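13 July 2021

Robbery series, Fulberg station area. Second pass through the incident sheets with Thoa Kiều. The April reports use the old form, which has no field for the victim's school, so those entries stay blank in the table. Two reports describe the same attack — same street, same stolen phone — and were merged under the earlier number. Both original numbers kept in the remarks column.

Time of offense is now coded from the victim's statement, not from the time of the call. The Vonach export still swaps day and month on older records. Corrected by hand, changes logged.

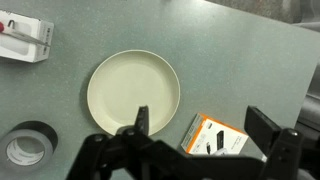 Sang Lâm reran the match against the Caltadska pawn register, 2,000 lines. Two serial numbers hit. One is a clean match; the other differs in the last digit and could be a typing error at the counter. Not to be reported as a match until the paper slip is checked.

Open: street names near the Thái market are spelled two ways. Use the municipal spelling. Suspect ages to be entered as of the date of offense, not arrest. Thoa has the form for the slip request.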